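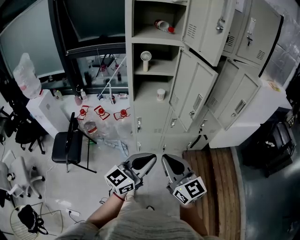 Figure 3. Hand-held grippers, one in each hand, at the open lockers.

Section 2: Planning your order

Before you buy anything, walk your space with a tape measure. I skipped that at Kendalwood and paid for it – our first lockers blocked a doorway.

1. Price the grippers as a pair. Each one needs its own marker cube, so check the quote lists two.
2. Budget for storage next. Used steel lockers are fine!
3. Set aside a little for props. Paper cups, a bottle, a small fan – cheap stuff works great.
4. Order spares now. Baysal took 16 days to ship ours in May.

Note: I keep 21 percent of my budget back for cables and replacement finger pads, and I've always spent it.

Caution: Don't order lockers until you've checked that the doors can swing fully open with a person standing in front.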